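Refonte du site : que deviennent nos anciennes adresses de pages ?

Vanderleia Fontes

Bonjour,
Je gère le site de Juvell, une petite boutique de cadeaux en ligne. L'agence Dretov nous livre la nouvelle version en avril. L'ancien site compte 2805 pages, dont beaucoup de fiches de produits qui ne sont plus vendus. Le nouveau en aura nettement moins et toutes les adresses changent (plus de .php, plus de numéro de rubrique).
Dans le devis, je vois une ligne « redirections » limitée à 70 adresses. Le chef de projet me dit que c'est suffisant et que le reste peut partir vers la page d'accueil. J'ai un doute. Plus de 20 sites de partenaires pointent vers nos guides, et une bonne part des visites vient des moteurs de recherche.
Faut-il tout rediriger, ou seulement une partie ? Et combien de temps garder les redirections ?
Merci d'avance.

Bornix

Bonjour Vanderleia,
Renvoyer tout le reste vers l'accueil est une mauvaise idée. Le visiteur qui cherchait un guide précis tombe sur une page sans rapport, et les moteurs traitent souvent ce genre de redirection comme une page introuvable.
Je procéderais ainsi. Exportez la liste complète des adresses actuelles (plan du site, outil de statistiques, journaux du serveur). Ajoutez une colonne pour les visites des douze derniers mois et une autre pour les liens externes. Toute page qui a l'un ou l'autre reçoit une redirection 301 vers son équivalent exact. Une fiche de produit arrêté va vers la catégorie la plus proche, s'il y en a une qui convient. Les pages sans visite, sans lien et sans équivalent peuvent répondre 410.
Pour le volume, une règle générale dans la configuration du serveur suffit souvent à couvrir des centaines d'adresses — si l'ancienne structure est régulière, vos 70 lignes peuvent être 70 règles. Demandez à l'agence ce qu'elle compte exactement, le devis n'est pas clair là-dessus.
Durée : un an au minimum, plus longtemps si vous pouvez. Évitez les chaînes, c'est-à-dire une ancienne adresse qui renvoie vers une autre ancienne adresse.
Testez la liste sur la préproduction avant la bascule.

Solheim

On a fait pareil chez nous, tout vers l'accueil, et on a perdu pas mal de trafic. On a tout refait à la main deux mois après. Écris aussi à tes partenaires pour qu'ils corrigent leurs liens.

Vanderleia Fontes

Merci à vous deux. J'ai posé la question à Dretov : il s'agit bien de 70 règles et pas de 70 pages. Je prépare le tableau et je leur envoie avant les tests.

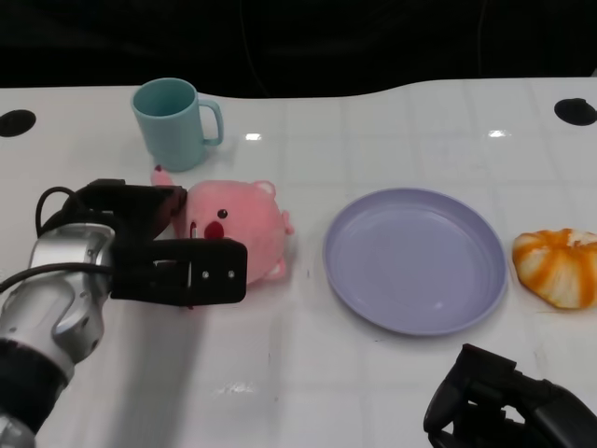
Mug bleu-vert clair et peluche rose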